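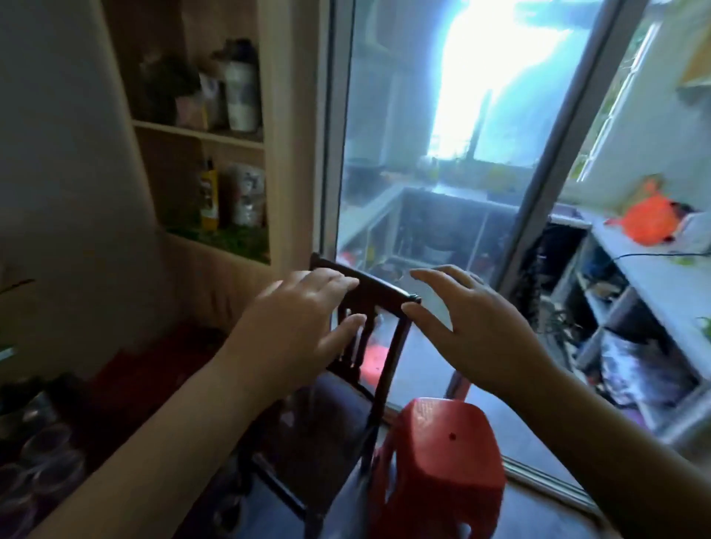
The spindle-back chair by the sliding door, with the red stool next to it.

I went back and forth on whether to write this one up, because who reviews a plain wooden chair? But I've had the Kuipers spindle-back for long enough to have opinions, and when I was shopping for one all I could find were five-star reviews written the day the box arrived. So this is the long version, with a detour about the red plastic stool, which gets used more than I'd like to admit.

Some background. My kitchen is narrow, and past the sliding glass door there's a utility area where I do the messy stuff, the big pots and anything that splatters. It gets blasted with sun. I wanted one real chair for the spot just inside the door, somewhere to sit and peel things or put on shoes, and I wanted it dark so it wouldn't fight with the beige shelves. I'd been making do with the stool and my back had started filing complaints.

I paid 232 for the Kuipers at Getcombe, the place out past the garden center with the terrible parking lot. They had a lighter finish for a little less and I nearly caved. So glad I didn't! The dark brown hides a lot.

Putting it together

The seat and the back come already joined, so all you're doing is the legs. The sheet says 30 minutes and it took me closer to an hour, mostly because I put the two front legs in the back and had to start over. They look nearly identical in the bag. The back ones have a slightly longer shoulder where they meet the seat, and the drawing shows this in a little circle that I took for a smudge. Tighten everything loosely first, stand the chair up on a flat floor, sit on it, then do the final tightening. The sheet gives those steps in the opposite order and mine rocked until I undid it all and did it my way.

The little wrench they include is soft and mine rounded off on the third bolt. Use your own.

Sitting on it

It's comfortable for what it is. The top rail is curved and that curve hits me right under the shoulder blades, which I love, although I'm on the short side and my tall sister-in-law says it gets her in a much worse spot. The seat is hard. I tried it with a cushion from Ciltinwood (the thin kind with ties) and the cushion slid forward every time I stood up, so now it lives on the couch. For twenty minutes of peeling potatoes I don't miss it. For a whole dinner I would.

The spindles are the best and the worst part. Best, because light comes through them and the chair doesn't feel like a wall stuck in front of the glass. I had a solid-back chair in that spot before and the whole corner felt gloomy. Worst, because dusting. Oh my goodness, the dusting. A dark finish next to a sunny door shows every speck, and you have to go up and down each spindle separately. I use an old sock over my hand. Flour is the real enemy, it gets down where the spindles meet the seat and you need a dry paintbrush to get it out.

Moving it

I drag this chair around constantly, because when the door needs to open all the way the chair has to shift over. The top rail is an easy thing to grab, rounded enough that it doesn't dig into your palms, and the chair is light enough that I can swing it out of the way with one hand if the other one's holding a pot. It did scuff the floor in the first week. I stuck felt pads on all the feet and that took care of it, but for this price I think pads should be in the box.

After a spell of really damp weather in March one of the legs worked itself a bit loose. A quarter turn with a decent wrench and it's been solid ever since, but do check yours every so often, especially if it sits near an outside door like mine.

The finish

I was worried about the sun. So far I can't see any fading on the side that faces the glass, and I've looked, on my knees, with a flashlight, like a crazy person. There's one faint ring on the seat where I put down a hot mug, entirely my own fault. I rubbed it with a little oil and now you'd have to know where to look. The underside is rougher than the top, and I snagged a sweater on it once. A minute with sandpaper fixed that.

Now, the stool

The stool is a Pleneck and I've had it forever. It's plastic, it's bright red, it has a square seat with a texture to it and a small hole near the middle that I hook a finger through to pick it up. I figured I'd get rid of it once the real chair came. Ha! It's parked right beside the chair and I use it every single day. Colander on the stool, me on the chair, bowl in my lap. Or groceries on the stool while I put things away on the shelves. It's also what I take outside when I'm cooking out there, because I don't care if it gets splashed.

For sitting, it's fine for the time it takes to tie a shoe. The tapered legs feel sturdy enough under me, but I wouldn't stand on it. The texture on the seat does collect grime, and I go at it with an old toothbrush and dish soap when it starts looking sad. Nothing has ever stained it permanently, and I have tried turmeric.

The red next to the dark brown bugged me for a while. I thought it looked like a kid's party had wandered into the room. Then I put a dark red cloth down under the shelves and now I sort of love it, like I planned it all along (I did not).

Would I buy the chair again?

Yes, but just the one. Getcombe had a deal on sets of 2 and I'm happy I passed, since they don't stack and I have nowhere for a second. If I won 1000 tomorrow and had a proper dining room to fill, I'd look for something with a bit more shape to the seat and keep this one exactly where it is.

Who I'd steer away from it: anybody tall, anybody who wants to sit through long meals, anybody who hates dusting. If you want a light, good-looking chair for a kitchen corner and you own a real wrench, go for it.

Chair: four out of five. It loses one for the instructions and that awful wrench.

Stool: also four out of five, and yes, I feel a little silly giving them the same score when one of them cost less than lunch.

Edited to add, for the person who asked in the comments: the felt pads are the stick-on round kind, and I've replaced them once. Wipe the feet down with rubbing alcohol first or they'll peel right off.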